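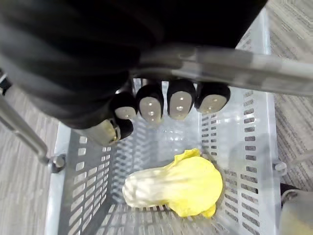

Hand lowers into basket fine, but grip on soft or round items is unreliable

Posted by Flynn Fairweather in Home and Workshop Builds

I have a five-digit hand (four fingers and a thumb) on a secondhand arm in our shared workshop in Adville. There is a small camera at the wrist looking down past the fingers. The job is simple: pick play groceries out of a plastic shopping basket and set them on a mat. I'm at the stage where the hand gets into position over the basket most times and then the grasp goes wrong.

The item giving me the most trouble is the napa cabbage. It lies on its side on the basket floor, and when the fingers close they push it toward the wall. Sometimes it rolls under the thumb and gets pinched at the stem end, which is smooth, and then it slips out on the lift. The leafy end holds better when I manage to get it.

Second problem is the detector. It was trained on pictures taken on a plain table. In the basket, the slots in the walls and floor throw stripes of light and shadow over everything, and the pale stem gets lost in them. The box it draws covers only the yellow leaves, so the grasp center ends up too far to one side. I have 684 labeled pictures from the table and 30 from the basket.

Third, the metal handle. If it has been left up, the back of the hand is very close to it on the way down. I had one stop on a force limit last month and I think that was the handle.

Things I have tried: closing slower, closing the thumb first, and a foam sheet under the basket, which did nothing for this. Controller is a Zedix board running the stock grasp routine. I would like to keep the basket as it is because the other members use it for their own tests.

What should I change first?

Saskia Hinds
Accepted by the poster

Fix the detector first. You can't judge the grasp while the center is wrong, and a center that is pulled toward the leaves will give you the rolling you describe.

Thirty basket pictures against 684 table pictures is too few. Take more in the basket, with the same wrist camera, at the height where the grasp is planned. Move the basket between shots so the shadows fall differently. Turn the cabbage too, stem left, stem right, stem toward the wall. When I had the same trouble with a wire tray I added 317 pictures over two evenings and the boxes settled down. Label the whole item, stem included, even where the stripes make the edge hard to see.

A soft lamp helps as well. Put it to one side and high up, with a sheet of baking paper in front if you have nothing better, and turn off the strong overhead light if it's yours to turn off. The stripes don't go away but they get fainter.

After that, for the grasp:

Line the hand up so the thumb and the four fingers close across the cabbage, at right angles to the line from stem to leaves. With the stem pointing left in the wrist view, that means rotating the wrist.
Aim a little to the leafy side of the middle.
Start with the thumb already touching or nearly touching, then bring the fingers in. You said you tried thumb first, but with the center off it would have pushed the item away.
Stop the hand just above the basket floor. Fingertips that catch in the floor slots will trip your force limit too, so check that before you blame the handle.

For the handle, fold it down by hand before each run and add a line to your start checklist. I wouldn't bother detecting it yet.

Valdemar Overgaard

Get different fingertips. I switched to the Flesau silicone ones and had no slipping after that.

Hamish Hapeta

I'd go along with Saskia on the order, but clean the fingertip pads before you spend money on new ones. Dish soap and water on a cloth, then a dry cloth. Mine pick up carpet fluff because we work on the floor, and once they're dusty a smooth item slides right out. I do it every 111 grasps because that's how long our test script runs - any regular number would do.

Also check that the basket isn't moving. If it slides on the carpet when the fingers push, your item position is wrong by the time they close. Two strips of hook tape under the corners held ours, and they come off when someone else wants the basket.

Flynn Fairweather

Wrist rotation made a clear difference, even with the old detector. The basket was sliding too. I'm taking the new pictures this week, and I'll post the grasp numbers under this when the retrained model is on the arm.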